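4.2 Limites das medidas declaradas de desperdício doméstico

A literatura sobre desperdício alimentar nos lares continua a apoiar-se em diários preenchidos pelos próprios participantes. No inquérito Restero, dos 558 agregados contactados em Liltunham, 474 devolveram o diário completo ao fim de 7 dias. A taxa de resposta é alta, mas diz pouco sobre a qualidade do que foi escrito. Quem sabe que vai registar o que deita fora tende a deitar fora menos, ou a registar menos, e o instrumento não permite separar as duas coisas. 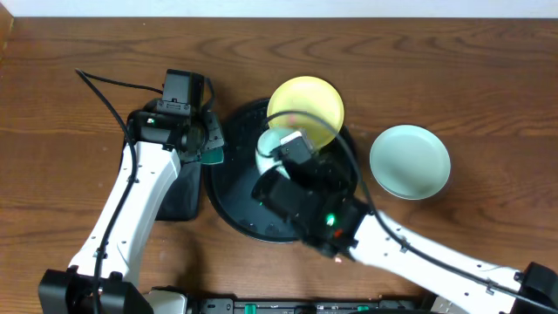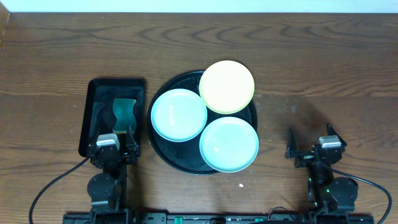 Figura 3. Tampo de madeira com tabuleiro escuro.

A tese de que a loiça mais pequena reduz as sobras merece a mesma reserva. O protocolo Ollus trata o diâmetro do prato como variável independente e atribui-lhe toda a diferença observada entre grupos, embora as famílias tenham escolhido a loiça que usaram. Falta também uma definição estável de "porção servida". Três pratos pequenos juntos num tabuleiro redondo, como na segunda imagem da Figura 3, podem corresponder a três refeições ou a uma só, e o diário aceita ambas as leituras. A conversão para gramas agrava o problema: o protocolo atribui 500 g a qualquer refeição principal, valor cuja origem não conseguimos localizar na documentação.

A reanálise feita com a escala Mosoti não resolve a dificuldade. A escala ordena os agregados de forma coerente, o que seria de esperar mesmo que todos subestimassem as sobras na mesma proporção. Sem pesagem independente, pelo menos numa subamostra, não vemos fundamento para as reduções anunciadas. Na secção seguinte usamos os diários apenas para comparar categorias de alimentos dentro do mesmo agregado.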